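Wondavdale Solar Fountain, Set-Up Guide
Section 3: Assembly and placement

Read this section through before you open the pump bag. Assembly takes almost 20 minutes. You will need a soft cloth, a spirit level and a bucket of clean water.

Choosing the spot

1. Pick firm, level ground. Paving slabs or packed gravel are best. Do not stand the fountain on grass or fresh soil.

2. Keep the base at least 17 inches from any wall or fence.

3. Check where the sun falls at midday. The solar panel needs direct light. The bowl itself can stand in shade.

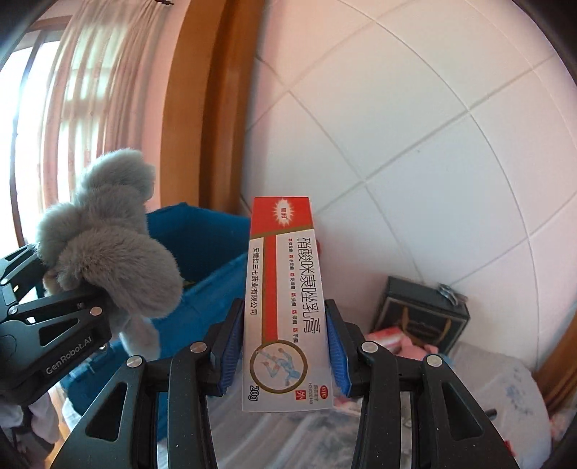

4. Set the base down and lay the level across it in both directions. If it rocks, lift it and correct the ground underneath. Do not wedge the base with stones.

CAUTION: The base and column together weigh 49 pounds. Two people should lift them. Never lift the fountain by the bowl.

Fitting the pump

5. Push the clear tube onto the pump outlet until it stops.

6. Feed the tube up through the column from below. Leave the cable hanging out of the notch at the back.

7. Press the pump onto the floor of the base so that all four suction feet grip. Wet the feet first if they will not hold.

8. Lower the bowl onto the column and turn it clockwise until it clicks. Pull the tube through the center hole and attach the spray head.

Note: Early units have a Pärn spray head with a screw thread. Later units have a push-fit head. The two are not interchangeable. See the parts list in Section 6.

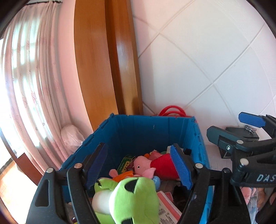

Marcela Vrabec
Technical Writer, Garden Products
Revised 16/05/2023

Connecting the panel

9. Push the panel stake into the ground by hand. Do not strike the panel or the stake head with a hammer.

10. Tilt the panel toward the midday sun and tighten the wing nut.

11. Join the two halves of the cable connector and screw the collar down finger tight.

12. Fill the base until the pump is fully covered. The water starts to rise after a short delay while the tube fills.

CAUTION: Do not run the pump dry. Running dry will damage the motor and is not covered by the warranty.

Note: If the spray is weak, wipe the panel and check the tube for kinks. A cloudy sky will also lower the spray height.

Winter storage

Drain the fountain by the end of November, or sooner if frost is forecast. Remove the pump, rinse it in clean water and store it indoors. Leave the bowl upside down so that rain cannot collect in it.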